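Moving a Class Set of Tablets to a New System Version
Term project report, Mobile Systems Administration
Group 2

1. Background

The Hegarty building keeps a set of 18 tablets for loan to first-year students. All of them were running Plorneo 6, which stopped getting security fixes in October. The lab wanted them on Plorneo 7 before the start of the next term. Our group was asked to plan the update, carry it out, and write down what broke.

Plorneo 7 changes three things that matter for a shared tablet. Storage is split into a system part and a user part, so a tablet can be wiped between loans without reinstalling everything. Permissions for location and microphone are now asked for each time an app is opened, unless an administrator sets a rule. The gallery and file browser are now one app, which moved the folders students are used to.

2. Setup

We used Virkik, the device management tool already licensed by the department. Virkik lets an administrator put devices in groups and push a system image to one group at a time. We made 2 groups. The first was a small test group and the second held everything else.

Before the update we recorded free storage, battery health and the list of installed apps for each tablet. The full image is 1609 MB. A tablet needs more than twice that much free space, because the download is unpacked before it is installed. Several tablets did not have the space. Most of it was taken by offline videos left behind by earlier borrowers, and we cleared these with a Virkik cleanup rule.

We also loaded a folder of sample pictures on each tablet in the test group. The folder was used to check that thumbnails, captions and sort order came through the move to the new gallery.
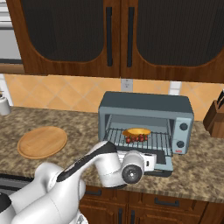 Figure 1. Robot arm at a toaster oven with its door lowered.

3. Update process

The test group was updated first, over the lab's wireless network. The download was slow when all the tablets started together. We changed the Virkik schedule so that each one started ten minutes after the one before it, and the download errors stopped.

Installation needs two restarts. After the first restart the screen stays dark for several minutes, with no progress bar. One group member took this for a crash and held down the power button, which sent the tablet into recovery mode. It had to be restored over a cable. We added a note about the dark screen to the instructions before starting on the second group.

The second group was updated overnight. In the morning all the tablets in it reported the new version except one, which had run out of battery. It was charged and updated by hand.

4. Results

Startup was a little slower than before on the older tablets and the same on the newer ones. Battery life in standby was worse on the first day. The system rebuilds its search index after an update, and standby use went back to normal when that was done.

In the gallery, all the sample pictures opened at full size and the captions were kept. Sort order was not. Plorneo 7 sorts by the date a file was copied to the tablet, so the folders came up in a different order than under version 6. The old order can be set again for each folder, but we did not find a way to set it for the whole tablet.
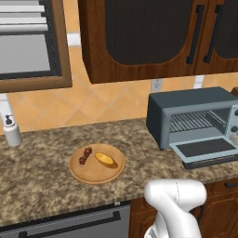 Figure 2. Round wooden plate with a skewer and a golden-yellow food item, robot arm in the foreground.

The main app problem was with Closus, the note-taking app used in the first-year courses. It opened, but handwriting was saved as a blank page. The cause was the new storage split. Closus was still writing to its old folder, which is read-only under Plorneo 7. Installing the newer Closus build fixed this. Notes made before the update were not affected.

5. Remaining issues

Two items are still open. The microphone prompt appears every time the language lab app is opened, and the Virkik rule that should turn it off is ignored. We have reported this to the department help desk. The printed loan guide also still shows the old file browser, and its pages on saving and deleting files need new screenshots.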